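Kitchen tips we took from the robot bench

In the Wallin group we teach robot arms to do small kitchen work, and in August we finished a longer study of dishes and racks. Our method was simple. A person guided the arm by hand through each task, the arm tried it alone, and Ebbe Lunde wrote down every failure and the reason for it. In the end we had 2578 tries, and 1759 of them went well. When I read the list of failures, I found many mistakes that I also make at home. So I write them here as tips for people with two hands.

Leave an empty slot between plates. This was the strongest result we had. When two plates stand in neighboring slots, the fingers need to enter a gap that is too thin, and the second plate gets pushed. At home the same gap lets the air pass and the plates dry sooner.

Hold the plate by the rim, a little above the middle. When the arm held too low, the top of the plate swung and hit the next thing. When it held too high, the bottom edge missed the slot.

Bring the plate down straight, and open the hand only when you feel the bottom. Benjie Dimaculangan added a short stop before the fingers open, and this helped more than any change in the software that I made myself.

Put deep dishes at the end of the rack. A bowl or a soup plate takes the space of two slots when it leans, and at the end it disturbs less.

Keep the rack away from the place where you serve. We used the same table for both, with fruit on a plate and the rack standing near, and the arm had to learn to move between them. Ingvild Isaksson drew the paths on paper, and the good ones all went up first and then to the side.

Plates, rack and fingers at our table in Bromcombe:
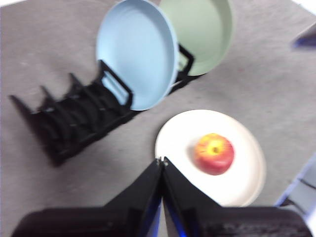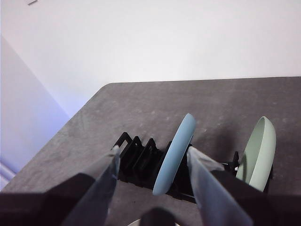 One more tip concerns the order of work. Load the rack from the far side toward yourself, and unload it from your own side. We tested the other order too, and the sleeve problem, as Kerstin Åberg calls it, came at once. For the arm it is the wrist that touches the front plate, for you it is the sleeve.

For light plastic plates, press less than you think. Our arm began with the grip we had set for stoneware, and thin plates bent and jumped out. With glasses I cannot give advice, we did not include them in the study. Panagiotis Vlachopoulos will try them at Prakcombe with a different rack, and I will add his notes to this page when he sends them.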